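Secondhand Clothes Find a Steady Home in Troltton

October 13, 2019
Reading time: 2 minutes
Print | E-mail

The clothing exchange in Troltton opened in March in a former shoe store on the main street. People bring in what they no longer wear and take home the same number of pieces. There is no charge, but everything has to be clean and have working zippers. T-shirts and children's clothes go fastest. Winter coats sit longer, and men's suits hardly move at all.
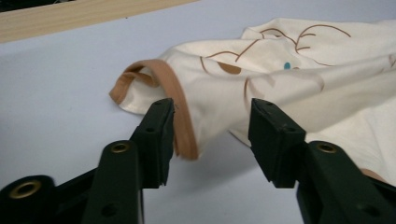
Judite Figueiredo said she had stopped buying new shirts for her two boys, who outgrow them before the collars wear. She comes by every other week and usually leaves with pajamas.

The exchange took in 1390 pieces over the summer. Most went back out within a month. What stays on the racks past 75 days is sent to a sorting plant in Astidberg, where good cotton is cut into wiping cloths and the rest is shredded for padding. Blends are the hard part - a shirt that is half polyester is worth very little to a shredder, and labels are often missing or faded.

Rent is the other worry. The lease runs until spring, and the landlord has asked for more.

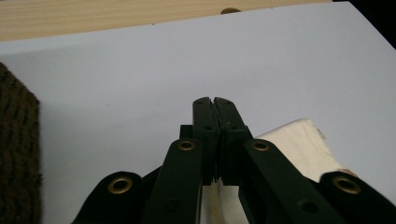 According to Ionuț Roman, a small fee at the door would cover the difference, though he expects some regulars would stay away. Nadège Guillot would prefer a sale twice a year - coats and shoes only.

A decision is due before the holidays.

Contact us | Copyright Bundum | Back to top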